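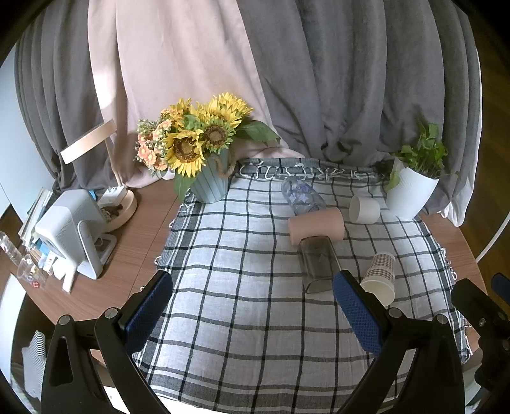
1/ Right, the round table thread, as threatened. I have been fiddling with this table since the start of the year and I love it so much now that you're all going to hear about it.

2/ The cloth first. Grey and black check on white, little tassels along the edge. I got it from Vaněk, the tiny linen place in Banthorpe, for £26 and I would have paid more (don't tell them).

3/ It's a cloth that doesn't cover the whole round table and I know some of you have feelings about that. I like it! You get the wood showing at the sides, and it's such a nice warm brown that covering it all up would be a crime.

4/ Washing: 30 degrees, inside a pillowcase, or the tassels tie themselves into one enormous knot. I spent a whole evening with a comb after the first wash. The back edge is still a bit wild and I've decided I'm fond of it.

5/ Sunflowers! They're artificial, they're in a pale blue ribbed pot with twine round it, and they cheer me up every single morning. I was a fresh-flowers-only person for years. Then came a long grey winter and I gave in.

6/ Small tip if you buy a bunch like this: bend the stems a bit before they go in. Straight out of the packet they all face the same way, like a school photo. And tuck some small pale flowers in beside the big heads, it softens everything.
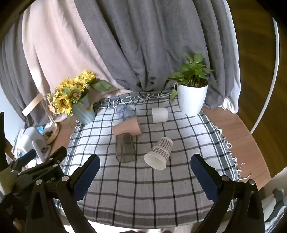 Cups, sunflowers and the pothos on the checked cloth.

7/ The pothos is the real one. It's in a white ribbed pot from the Skarnus range and it has got one long stem that comes down over the rim, which I refuse to cut. Repotted it last April in Staromix with a handful of bark and it has hardly stopped since.

8/ Watering is roughly every 8 days at this time of year. I stick a finger in the compost and if it's still damp I walk away. Lifting the pot works too once you know what it weighs dry.

9/ Now the cups. None of them match and I'm so happy about it. The dusty pink one is my favourite with the cloth, then the paper one with the brown check, because check on check shouldn't work and it really does — look at it!

10/ The smoky grey see-through one is a good in-between colour too, it picks up the grey lines. And then there's a plain white one for when everything else gets a bit much.

11/ Still to sort out: the side with the lamp and the air purifier. The lamp has a lovely round cream base and I keep putting bits down on it. A little dish would fix that. If you've seen a nice shallow one under £25, send me the link please.

12/ Oh and for the person who asked, no, I don't iron the cloth. I hang it up wet, give it a good tug at the corners and call it done.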